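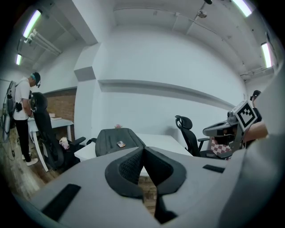
A reader who signs off as Trerley wants to know why I keep complaining about mortgages when, in their words, I "already have one and should be grateful the bank picked up the phone." Fair enough. I am grateful the bank picked up the phone. It took 3 tries.

Some background for anyone who skipped the last post. Our fixed rate ran out in November. The lender sent a letter ahead of time, a cheerful one with a drawing of a house on it, saying we would be moved to the standard variable rate "automatically, so there's nothing you need to do." I have learned to be careful around that phrase. The nothing I needed to do was going to cost us another $423 a month.

So I did something. I called Davcombe, who have held our loan from the start, and asked what they could offer an existing customer with a clean payment record. The answer was a rate slightly worse than the one on their own home page. I read the home page rate out loud to the man on the phone. He said that one was for new customers. I asked if I could be a new customer. He said no, as I was an old one. We both had a little think about that.

The second call was to Zerent, which is all app and no branches. You type in what you owe and what the place is worth, and a green circle spins around, and then it tells you that you are "almost there!" I was almost there for 4 days. They wanted pay stubs, then the same pay stubs as a different kind of file, then a letter explaining a deposit into our checking account that turned out to be my own tax refund. I wrote the letter. It's some of my better work.

Their rate was good, though. Lower than Davcombe's by enough to matter, even with the closing costs folded in. If you are comparing offers, please do fold in the closing costs. I didn't the first time and spent a happy evening believing I was a genius — then I found the line for title insurance, and the other line for the appraisal, and went to bed.

With the Zerent offer printed out, I called Davcombe again and asked for the retention department. Don't bother haggling with whoever answers first. They're perfectly nice and they can't change a thing. Retention put me on hold, came back, and found a rate that had not existed the week before. It wasn't quite as low as Zerent's, but there was no appraisal, no title work and only 2 forms to sign, one of which was to confirm I'd signed the other.

We took it. Over the length of the new fixed term the numbers come out nearly even, and I'm lazy enough to count "no more uploading" as income.

To go back to Trerley's point, I don't think it's ungrateful to ask. The standard rate is what you pay for not opening the letter. I opened it, I was annoyed, and the payment is going up anyway, just by a good deal less than it might have. I've put a reminder in the calendar for six months before this one ends, labeled "be annoyed early."

Next post will be on escrow, and why ours seems to be holding enough to insure a castle. If yours came up short this year, leave a comment and tell me what your lender did about it.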